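Search this site Enter keywords Go

Household Economics and Daily Work
Notes for Unit 3: Storing things at home and the cost of looking for them
Ankit Sengar, February

Please read these notes before the seminar. I wrote them after the lecture, so the order is a little different from the order in which I spoke.

1. Where we stopped

In the previous unit we spoke about buying in larger amounts. A family in Flotstead buys rice for the whole season when the price is low, and the saving per bag is easy to calculate. Several of you asked why all families do not do the same. I answered too quickly, and I want to correct my answer. I said that the poor family has no cash in the right month. This is true, but it is one part only. The second part is the room. To keep a large amount of rice, a home must have a dry place, and the dry place has a price also, even when no rent is paid for it separately.

2. The price of a shelf

Economists call this a holding cost. In a shop, the holding cost includes the rent of the floor, the light, the goods that spoil and the money that is tied up in the goods. In a home we have the same items with other names. Spoiled flour is a cost. A bed pushed against a damp wall to make space for sacks is a cost, although it is difficult to write a number next to it.

Tyagi, whose short text you have in the reader, separates "deep" storage from "near" storage. Deep storage is what we open seldom: winter blankets, documents, seed. Near storage is what the hand takes every day. His main claim is that households plan the first kind with care and leave the second kind to habit. I agree with the claim in general, but his evidence comes from village houses with one large room, and I am not sure how well it travels to apartments.

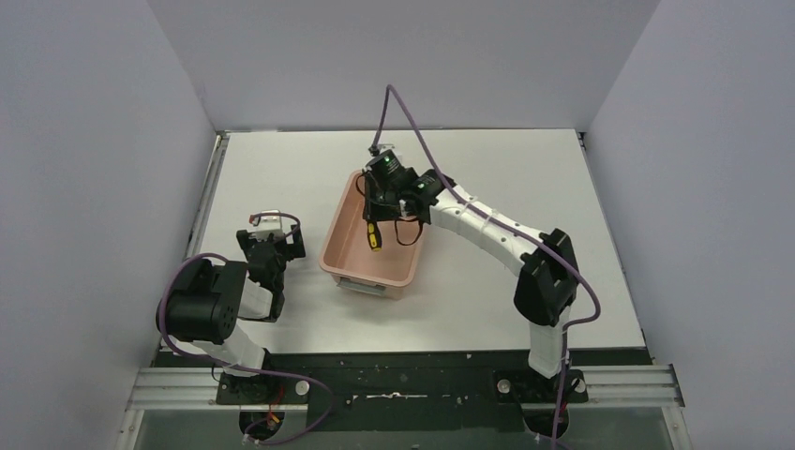
The second half of the argument is about time. Suppose a person who cooks for the family spends 2 minutes at each meal on looking for things, and there are 3 meals in a day. In a month of 30 days this makes three hours. No one pays for these hours, and they do not appear in any account of the household. In the lecture I called this "search time", a term I borrow from the study of labor markets, where it means the time a worker spends between jobs. Please do not mix the two meanings in your essays.

Search time does not fall always on the person who made the disorder. In the Estum interviews, men said more often that "everything has its place," and women described how the things return to the place. Read these two groups of answers side by side. I think you will see that both are describing one kitchen.

3. Open and closed storage

A closed cupboard protects from dust and from guests. An open container shows what is inside, so search time becomes shorter, but the contents are less protected. There is no best answer for all goods. For onions the open kind is clearly better, and for sugar in a warm climate it is clearly worse. Most goods are between these two, and there the habit decides.

A student from Foltska told us that her grandmother kept the lentils in closed tins without labels and knew every tin by its weight in the hand. Then the grandmother was ill for one month and the family could not find anything. Knowledge which sits in one person is cheap to keep and expensive to replace. We will come back to this point when we discuss family firms.

4. For the seminar

Choose one shelf or one drawer in the place where you live. For one week, write down each time somebody looks in it and does not find the thing. Do not arrange it before you start. Bring the notes on paper, two pages at most, and be ready to say who in the home carries the search time.

Reading: Tyagi, the first chapter only. The tables at the end can be left out.

Contact the course office | Copyright Ankit Sengar | Back to top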